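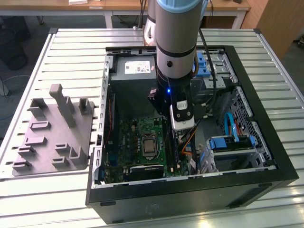
Monday, April 14, 2025. Cell 2, memory removal task. Protective stop during descent, followed by a second and less obvious fault that took most of the day to find. Writing it up in one place so that Brayan and Segundo don't have to reconstruct it from the controller log. The target is the strip of memory slots to the right of the processor, with the tower on its side and the interior facing up. That puts the drive cage and its blue latches on the same side as the approach, and the arm's own black cables come down on that side too, which matters for what follows.

First event. Run 11 of the morning. Arm was in the approach segment, straight down, reduced speed. Controller reported a protective stop, cause listed as unexpected external force. No alarm from the gripper. Kevin was at the terminal, I was beside the table with the enable switch. Neither of us saw contact between the fingers and the board. Pressed the emergency stop, left the arm where it was, and wrote down joint positions before touching anything.

The force trace from the wrist shows a slow lateral rise, then a step. A hard contact with the cage would have given a step only. Slow rise and then step is what we get when something is being pulled. I went to the cable run on the gripper and found it tight between the last tie point and the connector. Moving it by hand with the arm powered down reproduced the same lateral reading on the wrist sensor when I brought the sensor supply back up. So the stop was legitimate: the arm measured a real force, and the force came from its own cable.

Cause: the tie point was moved on Friday when Segundo changed the connector. The new position leaves enough slack at the home pose and too little when the wrist is rotated for the memory slots. It was checked at home and not at the slot pose. The checklist says "check slack" and nothing about where. I would have done the same thing.

Fix: tie point moved back up the arm, slack checked at home, at the slot pose and at the power supply pose. Lateral force on a dry descent is now flat, no visible trend above sensor noise.

Second event. After the cable fix I expected a clean run. Restarted from home at reduced speed, dry descent over the slots, no grasp. Arm stopped at the correct height, but the tool point was off toward the processor. Repeated twice with the same result each time. No protective stop, no warning, status normal on every screen. This is the one that bothers me. Had we gone straight to a grasp, the fingers would have closed off target with the controller reporting a good run.

Things checked, in the order I did them:

Fixture plate. Bolts tight, no play in the raised blocks when pushed by hand. Not the cause.

Tower position. Pushed the case against its stops and ran again. Same offset.

Tool definition. Values in the controller match the sheet from Lurow for this gripper. Not the cause.

Device on the gripper. The white unit was seated properly and the mounting screws had not moved against their paint marks. Not the cause.

Camera-to-tool transform. File on the task computer had been replaced. The task loader was reading the transform for the Stodus gripper, which has a different mount. Cause found.

How it got there: when a protective stop is cleared through the normal recovery screen, the loader keeps the active profile. When it is cleared after an emergency stop, the loader restarts and reads the default profile. The default was set to Stodus last July, when that gripper was on this arm, and it was never set back. Every normal start since then has gone through the Tolomska launch script, which names the right profile explicitly. I had not used the launch script after the emergency stop. I restarted from the recovery screen, as the procedure tells you to.

Confirmed by experiment. Emergency stop at home with no fault present, recovery screen, read back the profile: Stodus. Same again with the launch script: correct profile. The log line is code 3197, "profile loaded from default", at information level, so it scrolls past with everything else and does not reach the operator screen.

Safety side. Nothing was damaged as far as I can tell. Board inspected with a lamp around the slots and the processor, no marks found. I have not powered the board, so this is a visual check only. Hands were out of the work area for both events. The separation rule was kept, and I see no reason to change it. What I do want changed is the assumption that a recovered arm is the same arm that stopped. After an emergency stop it can come back with a different idea of where its tool is, and the status light will not tell you.

Changes made today:

Default profile on cell 2 set to the current gripper.

Loader patched by Kevin to refuse motion if the active profile does not match the gripper serial. Tested with a deliberate mismatch, arm refused to move, message shown on the operator screen.

Code 3197 raised from information to warning.

"Check slack" line rewritten to name the three poses.

Still open:

Cell 1 has the same loader and has not been patched. Do not restart it from the recovery screen until it is. Use the launch script.

Recovery procedure needs a dry descent before the first grasp, at reduced speed, with the tool point checked against the reference pin. I did this by habit this morning and it is not written anywhere. Arnulfo owns the document; I have sent him the wording.

Force threshold. Segundo asked whether to raise it from 50 N, given that the first stop was "only a cable". I would leave it alone. A tight cable on that connector will fail sooner or later, and I would like to hear of it early. Anselmo Llanos at Rivadeneyra runs a similar setup and I have asked him what threshold they use for descents into open cases - no answer yet.

The runs before number 11 are not trusted for the force statistics. The tie point was already in the wrong place, so the lateral channel carries the cable load in all of them. Position data from those runs is fine, profile was correct up to the emergency stop. Kevin has tagged the files. The three dry descents after the restart are kept in a separate folder with the wrong profile noted in the header - please leave them there, I want them for testing the cell 1 patch.

Cell 2 left powered down, arm at home, brakes on. Next run starts from the launch script.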